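The Weight of the Spoon

The planner failed again on attempt 334, and Desmond Benavides wrote the number in his notebook because he did not trust the log.

He had rented the room above the boat shop in Skestham in July, when the windows could be open all day. Now the harbour was grey and the heater smelled of dust. The arm was called Sepp. It was not his idea. The name was already in the configuration files when he took over the work, and to change it he would have to change it in too many places.

"What did it do this time?" asked Hollis Iwasaki. She was on the telephone from Norkum, where the company had its real office, and he could hear people laughing behind her.

"It stopped above the bowl."

"Stopped how?"

"As if it was thinking. The state estimate says the bowl is level. The wrist camera says the bowl is falling over. Sepp believes both of them, and then it asks for a new plan, and the new plan is the old plan."

Hollis was quiet for a moment. She had written the first version of the planner, six years ago, and she listened to its faults like a mother who is called to the school.

"Send me the transforms," she said.

He sent them. Then he made tea and sat on the floor with his back to the wall, and he looked at the arm. When he was a boy, his grandmother cooked with her eyes closed, or nearly closed. She said that the hand knows the pot. He had told this story at his interview and they had liked it. Since then he had been a little ashamed of it, because it was a story about a person who did not need a planner, and they had hired him to write one.

At nine o'clock Hollis rang back.

"Your camera frame is rotated," she said. "Somebody put the mounting angle in degrees, and the library Skonach reads it in radians. It wraps round and gives you a number that looks possible. That is the bad part. If it looked stupid, you would have found it in July."

Desmond opened the file. The line was there, between two comments. He knew the style of the comments. They were his own.

"It was me," he said.

"I know. I looked at the history before I rang." She did not say it unkindly. "Change it and run it from the saved images first. Do not touch the arm until the replay is clean."

There were 2,119 saved images. He corrected the line, started the replay and pulled his chair close to the screen. In the left window the pictures went past, tilted and a little blurred, as the wrist had seen them. In the right window the software drew its own opinion: green for a surface, yellow for a thing which may be touched, red for a thing which may not. Before tonight the green had always lain across the pictures like a badly hung curtain. Now it turned with the table. When the picture leaned, the green leaned also.

He stopped the replay at 1,526. It was the place where Sepp used to give up, and he wanted to look at it without hurry.

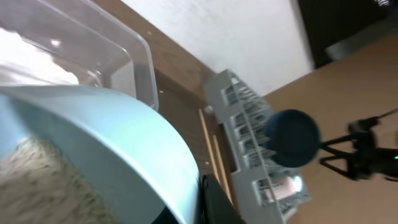
Image 1,526, wrist camera, before the overlay.

The table ran down the picture like the deck of a ship. He had hated this image for weeks. He had thought the fault was in the bowl, because the bowl was so large and so near, and he had written many lines of code to make the software less afraid of it. He had even made a special rule for curved rims. All those lines could go now.

"Well?" said Hollis.

"It sees the table."

"And the bowl?"

"Level," he said. "Confidence is high. It has one plan and it is keeping it."

He deleted the rule for curved rims, and after it the retry counter, and after that a function with a name so rude that he hoped she had not read it. Then he let the replay go on to the end. The log had no red lines. He copied the result into his notebook anyway, in pen.

"Go home, Desmond," said Hollis.

"I want to try it once on the arm."

"Tomorrow."

He said yes, tomorrow. He put down the telephone and listened to the rain on the roof – it had come in from the sea while he was working – and his hand was still on the switch.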